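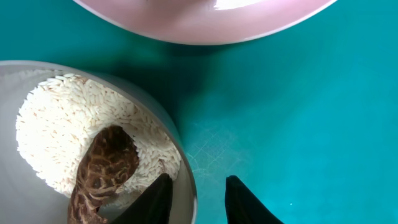 Home Forum Kitchen & Larder New posts Log in

Moths in the larder again – do I really have to bin everything?

3,212 views 123 shares

saadet_d
Hello all, long-time reader, and I'm afraid I come with a plea. We moved to Flonville in June, into a lovely old place with a proper walk-in larder, and I was so pleased with it that I bought far too much of everything and filled the shelves like my grandmother used to. Well, last night at eleven o'clock a little brown moth flew out at me, and when I looked properly there was webbing in the corner of the flour and in a bag of oats I'd forgotten. The rice looks all right, as do the lentils and the dried mushrooms, but now I look at all of it sideways. Do I throw the lot out? It feels wicked, and it wasn't cheap either.

nahuel.c
Oh you poor thing, we've all been there. Bin the flour and the oats, outside bin, tonight. Anything that looks clean goes in the freezer for a week in a sealed bag, then into jars. I had them three summers running when we lived over the bakery in Cabral and that's what finally shifted them. Don't forget the tops of the door frames, as the grubs wander off up there to pupate, and the screw threads on jar lids too, they adore a screw thread.

CataPereyra
I'm going to disagree with Nahuel, fondly. A week in the freezer is fine if you have the freezer, but ours is the size of a shoebox and full of peas. I tip everything out on to a tray a bit at a time, in good daylight, and go through it. Clumps, threads, anything that moves, out it goes. It takes an afternoon with the radio on, and I rather enjoy it.

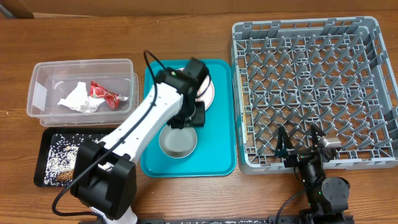

The bit people skip is the shelves. Take the lining paper up, hoover every crack and peg hole, empty the hoover outdoors, then wipe down with hot soapy water and let it all dry with the door open before a single jar goes back.

nahuel.c
Catalina, with love, you can't see the eggs! They're tiny. You could sort rice until Christmas and still miss them. I do agree about the peg holes.

CataPereyra
Then I've eaten a fair few over the years and I'm in very good health, thank you :)

javi_paredes
Could I put in a word for buying less? I used to get the big sacks because they worked out cheaper, and then I'd lose half to moths or damp. Now I get a 900 g bag when the last one runs out. My cousin thinks I'm mad, but I haven't seen a moth since I stopped. The sticky traps are handy for telling you whether you've still got them, though they only catch the males, so they won't clear a larder by themselves.

saadet_d
Thank you all so much, you've made me feel far less grubby. Flour and oats are gone, the rice and lentils are in the freezer (sorry Catalina), and the mushrooms I'll go through by hand on the tray (sorry Nahuel). Shelves tomorrow, if my knees allow it. I'll come back and tell you how I get on with the door frames.

Share 123 Reply Report

3 comments

Javiera Y.: Bay leaves! My mother put them in every jar. I couldn't swear they do anything but the larder smelled wonderful.

old_wultier: Bay leaves did nothing for us, sorry to say. Check the birdseed and the dog biscuits. Ours were coming from the shed all along.

marrowfat: Is a week in the freezer long enough for a big bag of flour? I'd always been told to split it up first so the cold gets to the middle.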